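Wed 27 August
By the Nimow food blog

Speaker notes – "Eat What You Bought"

Okay, hi everybody, get the clicker working first. Thank the Jondico library folks for the room and the coffee. Ask who threw away food this week. Put my own hand up (it was cilantro, it's always cilantro).

Start with the February story. I kept a notebook of everything I tossed that month and what I'd paid for it, and the total came to 40 dollars. I was so sure I was good at this! Half a bag of spinach, a tub of sour cream I'd bought twice, and most of a rotisserie chicken I swore I'd turn into soup. Pause here, people usually want to confess something.

Then the shopping part. I used to make my list from recipes. Now I make it from what's already in the house, and the recipes come second. Walk them through last Sunday – three carrots, a heel of cheddar and cooked rice became fried rice and a pretty odd quesadilla. Don't spend too long on the quesadilla.

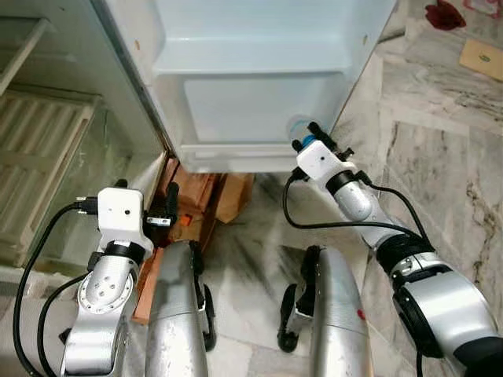

Next is the "eat me first" habit. Anything that's open or getting tired goes at eye level, in one spot, same spot every time. I write the day on masking tape and slap it on the lid. My kids ignored it for weeks and then started picking from it for school lunches, so give it time. Mention that herbs keep much longer for me standing in a jar of water with a bag over the top, except basil, which sulks in the cold and lives on the counter.

Dates on packages: slow down, this gets the most questions. "Best by" is mostly about quality. Tell them to look up the food they're worried about and not take my word for it, especially with meat and baby formula.

Freezer bit if there's time. Bread gets sliced before it goes in. Tomato paste goes in spoonfuls on a tray – hold up the Nukitz tray here, it's in the blue tote. Label everything, even the stuff you're certain you'll recognize.

Handout is 17 leftover ideas, one page, stack by the door. Questions until they flick the lights at us, then help fold chairs.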